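Research Article | Home and Everyday Life

4.2 What counts as trash

Earlier work on household tidying tends to treat throwing away as the easy part. Valtonen's survey put the share of "obvious" discards at 143 out of 200 items, and later authors have repeated the figure without asking who found them obvious. We doubt it holds up. A candy wrapper may look like plain waste, but several of our households kept foil ones for crafts, and plastic bags were saved nearly as often as they were thrown out.

Soft surfaces make the matter worse. On a bare table, a wrapper stands apart from the things around it. On a patterned blanket, with toys lying among the litter, the sorter has to decide item by item, and our 64 sessions give little support to the claim that people work through such a pile in any fixed order. Pitkänen argues that shiny items go first. Her own notes - which she kindly shared - show this in fewer than half the cases.

Figure 7 shows one such mix, with a red plastic bag and a crumpled paper package held near the bin while wrappers, a yarn doll and a plush toy lie on the blanket. We would be wary of reading a rule into it.

Figure 7. Sorting wrappers and bags from toys on a red blanket, with a yellow-rimmed bin. 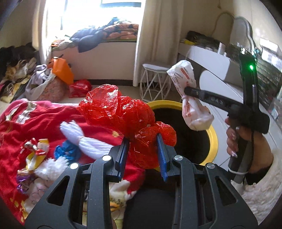 4.3 Items kept for later use

Bags were the most disputed items. Asked why they kept them, most people named a use they could not remember ever having put one to.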